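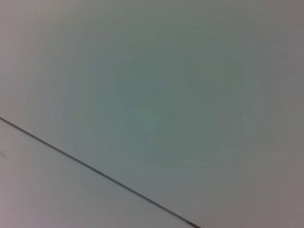 Thin dark line between two gray panels – fill it or leave it?

Posted by Turness66

Hello everyone, and thank you in advance for reading, as I do tend to go on. We moved into our place in December and I've been slowly working through the small workroom at the back. The surfaces in there are a smooth matte gray, and where two of them meet there's a thin, straight, dark line. It doesn't bother my husband one bit. I sit facing it every morning with my coffee and I can't stop looking at it!

My other puzzle is the color. One side looks a little green to me and the other more of a pale lilac, and I was sure they came out of the same can. Would you caulk the line, cover it with a strip of trim, or let it be? And do I need to repaint the whole thing?

Ravindra Kandpal

I've hung and finished panels for 20 years, so let me try to save you some work. First find out what kind of joint you have. Run a fingernail along it. If the nail drops in, it's an open joint, and a paintable acrylic caulk will do nicely. Cut the nozzle small, run a thin bead, smooth it with a damp finger and leave it overnight before you paint. I use the Tilard one, but any decent brand is fine.

If the nail slides straight across, you probably have old dirt or a line of dark sealant sitting in the corner. Wash it with warm water and a drop of dish soap before you buy anything at all.

Please don't use hard filler where two panels meet. They move a bit when the heating comes on, and you'll have a crack back within the year – ask me how I know.

As for the color, two surfaces at an angle catch different light, and gray is the worst for it. Hold the same piece of white card against each side at noon and again in the evening. If the card changes too, leave your paint alone.

Flunari

trim. 7 dollars at the hardware store, paint it first then stick it on, done in an afternoon

Sandhu_at_home

I had the same thing in my hallway and went with the caulk. Mask both sides with tape and pull the tape off while the caulk is still wet, or you'll get a ragged edge like I did the first time. Good luck with it, and enjoy the new house!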